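Wundeck Workshop – Notebook
Home | Notebook | Dye Garden | Recipes | Contact
Last updated: May

Madder, second round

Started at 6:40 in the morning so the bath could creep up slowly, and I'm so glad I did! The first round went brown on me and I'm now nearly sure I let it get too hot. The root gives its reds low and its browns high, and last time I walked off to answer the phone and came back to a simmer. Today I stood there with the thermometer the whole way.

Yarn is the Toft two-ply, the same cone as last time, 1172 grams left on it before I wound off for today. Wound three skeins at 89 grams each and tied them loosely in four places. (Lærke ties hers in six and she's probably right, mine always tangle by the third rinse.) All three scoured last night with the plain soap and left to sit in the pot till morning. The water came off yellowish, more than I expected from yarn that's supposed to be clean.

Mordant: alum at 15 percent of dry weight. No cream of tartar this time. I had it in the first round and it may have pushed things toward orange, so leaving it out seemed like the easiest thing to test. Forgot to write down how long the skeins were in the alum. Over an hour, less than two. Sorry, future me.

The root is from the Letness garden, dug by Lærke Hafstein last fall and dried on screens in her attic. It's lovely stuff, snaps cleanly and the inside is a real rusty orange. I chopped it by hand and then ran it through the old coffee grinder, which complained. Soaked it overnight and poured off the first water, as that one carries a lot of yellow. Kept the poured-off water in a jar for a silk scrap because I can't throw anything away.

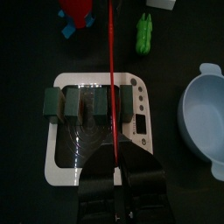

Bath temperature was where I spent all my attention. Brought it up over the whole morning and held it at hand-hot plus a bit, well short of steaming hard. By mid-morning the first skein was already coral. By lunch it had gone past coral into something I can only call brick, but a bright brick, with pink in it. I may have said "oh!" out loud to an empty hallway.

Chalk went in after that. Our tap water is soft and madder wants some lime, so I stirred a level teaspoon into a cup of warm water and added it to the pot with the skeins lifted out. The change was quick – the liquor went from tea to wine. Skeins back in, held another hour, heat off, lid on.

Pulled skein A at that point. Left B and C to cool in the bath. B comes out tonight, C tomorrow morning, so we'll have three steps to compare. My guess is that C will be deeper but duller, and that B is the one I'll want a sweater in.

Skein A, rinsed: clear warm red, a little toward tomato. Some patchiness under two of the ties. No brown at all, even at the ends. Next to the first-round skein it looks like a different plant.

Washfastness: cut a length from A, braided it with undyed white and washed it with a squirt of Drusex, which is what most people around here have by the sink. The white picked up a faint pink. I'd like that to be nothing. Could be I didn't rinse enough before braiding, I was impatient. Will repeat once A has dried and rested a week.

Lightfastness card is in the south window, half under foil, slot 37 on the board. The weld from slot 36 is due to come down too, if whoever put it up remembers the start date. It isn't written on the back. Please write it on the back!

Things I want to try with what's left of the root:
– a bath with no chalk at all, same yarn, to see how much the lime is really doing
– a dip in iron afterward on one small skein (Lærke says aubergine, I say mud, we have a cake riding on it)
– the exhaust bath for the gray fleece, which might make a nice dusty rose
– linen, though linen needs its own mordanting and I haven't got the patience this month

The spent root is drying on newspaper by the back door. Don't compost it, I want to grind it again and see if it has a second pink in it. Good pot is soaking, please leave it. The stirring stick with the red tape is the madder stick now and stays out of the indigo.

8:15 in the evening, B is out. Deeper than A and still bright, closer to brick than tomato. Rinsed four times until the water ran clear and hung it on the left-hand rail. C is staying under its lid until morning.

Recent entries
Madder, first round (brown)
Weld on linen, with and without chalk
Onion skins: the big bag
Fixing the skein winder again
Seed swap list for the dye garden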